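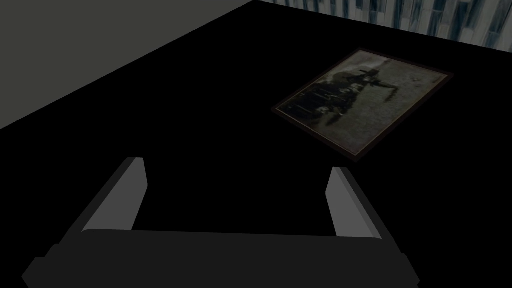
Picture varnish spray on framed prints - is it worth the money or a con?

Asked by Nour Abou Jaoude in Home & Crafts > Pictures and Framing

I have a hallway full of framed prints, nothing valuable, mostly posters and a couple of watercolours my aunt did. The hallway gets sun from about lunchtime onwards and two of the posters have gone that washed-out blue you see in old hairdressers' windows.

The man in the framing shop tried to sell me a can of something called Lustanex, which he says goes on the print before it's framed and stops fading "for good". It isn't cheap, and I'd need several cans. He also said I should have the whole lot reglazed, and by then I was starting to feel like a cash machine with legs.

I am not against spending money if it works. But I've read the label twice and it doesn't say what's in it, how long it lasts or what it's been tested on. It says "advanced light barrier" and has a drawing of a sun bouncing off a shield. So:

Does any spray stop fading, or does it only slow it down a bit?

Is it safe on watercolour? The shop said yes, the can says "most media", and those are different answers to my mind.

Would special glass do the same job without me having to spray anything?

I rent, so please don't tell me to put film on the window. I've asked and had no reply.

Frauke Wiegand
Member, 2506 posts

Do not spray the watercolours. Whatever else you decide, leave those alone. Watercolour sits on paper with very little holding it there, and a wet spray can make it run, leave tide marks or darken the paper in patches. You can't undo it afterwards either. A man who sells the cans telling you it will be fine isn't evidence of anything.

As for "for good", no. Light fades things. You can cut down how much of it gets to the picture and you can filter out the ultraviolet part, but ordinary visible light does damage too, and a clear coating has to let that through or you'd have nothing to look at. So a spray with a UV filter in it might slow things down. How much, for how long, on your particular poster ink, I have no idea, and if the label doesn't say then I doubt the shop has either.

UV glass or acrylic is the better buy of the two, mainly because the filter sits in front of the picture and you can take it away again. Ask what percentage of UV it blocks and get the answer in writing or off the maker's own sheet. If they go vague on you, walk out. Decent stuff will have a figure. It still won't save a picture hung in full sun every afternoon, and I'd be suspicious of anyone who promised that it would.

The cheap answer is to swap things round. Put the watercolours on the side of the hall that doesn't catch the sun, or in a bedroom, and let the sunny wall have the posters you could replace for the price of a takeaway. I did this in my last flat. It cost me some filler and a bad temper.

One more thing while you have the frames down. Have a look at the board behind the watercolours. If it's brown and smells a bit like old cardboard, it is probably acidic, and that will yellow the paper whether the sun gets at it or not. A new acid-free mount and backing will do more for your aunt's paintings than anything in a can. You can do it yourself with a craft knife if you have some patience. Don't use ordinary sticky tape on the back of the paper, it goes orange and then it goes through.

Gun-woo Ko
Member, 8 posts

I've used Lustanex on posters and they look fine. Had them up over 20 months and no fading that I can see. Goes on easily enough, smells awful, open a window.

Can't speak for watercolours.

Frauke Wiegand
Replying to Gun-woo Ko

Which way does your wall face? And did you leave one without it to compare? I'm not being difficult, I would like to know. Plenty of posters look fine after that long with nothing on them at all.

Gun-woo Ko
Replying to Frauke Wiegand

North I think. And no I didn't.

Ga-eun Myung
Member

I'd go along with most of what Frauke has said, but I don't think the glass is quite the easy win it sounds. I was quoted 40 pounds a frame for UV acrylic on fairly small pictures, and for that I could have bought every one of those posters again. For something your aunt painted, yes, maybe. For a poster, no.

If you do go for acrylic, remember that it scratches. No kitchen roll, no spray glass cleaner, just a soft cloth that's slightly damp. It also pulls dust towards it, so you'll put the whole thing back together and find a hair right in the middle, and then you'll do it again. Lay the frame face down on a clean towel when you open the back and keep the pins in a saucer.

If you want to know whether the spray does anything, test it. Take a poster you don't care about, cut it into strips and spray half of them. Tape the lot up on the sunny wall and put one strip away in a drawer. Look at them in November and again after next summer. It's slow, but at least you'd be going on your own hallway and not on a drawing of a shield. Buy one can for this, not several.

And scan or photograph the watercolours properly before you do anything to them. You could hang a copy in the hall and keep the real ones somewhere dim. I know people are sniffy about that. With a decent print behind glass, your visitors will be past it and into the kitchen before they notice.

Nour Abou Jaoude

Thanks all. Watercolours have come off the wall and the backing is indeed brown and does smell, so that's the next job. I rang the shop to ask what percentage the glass blocks and was told "nearly all of it", so I'll be asking somewhere else. Going to try the strips with one can. If anyone knows whether the acid-free board from the big craft shops is really acid-free or just says so, I'd be glad to hear.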